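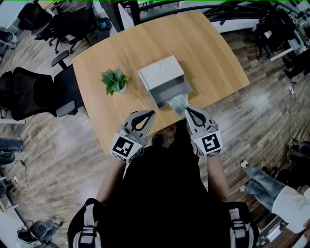

3.2 Settlement narratives in the Zirkano cycle

The seven novels of the Zirkano cycle share one premise: a colony cut off from its home world must govern itself with institutions it no longer fully understands. Earlier readings treat the isolation as a plot device. We coded each chapter for references to law, trade and kinship, and the results suggest a different emphasis. Legal language dominates the first 2 volumes, then declines sharply once the settlers leave Rerkau for the southern plateau. Kinship terms rise over the same stretch and stay high until the final book.

The shift is clearest in the Tosenham chapters – the only part of the cycle told by a narrator born off-world. Her account borrows the form of a ship's log, but entries are undated and often contradict one another. Hrubý editions of the text restore four entries dropped from the first printing of 3,000 copies, and all of these concern inheritance. Their absence may explain why early reviewers read the colony as a failed republic. Volume 5 was coded from the Hrubý text only. Section 3.3 applies the same scheme to the short fiction, where the labour disputes are set out at greater length.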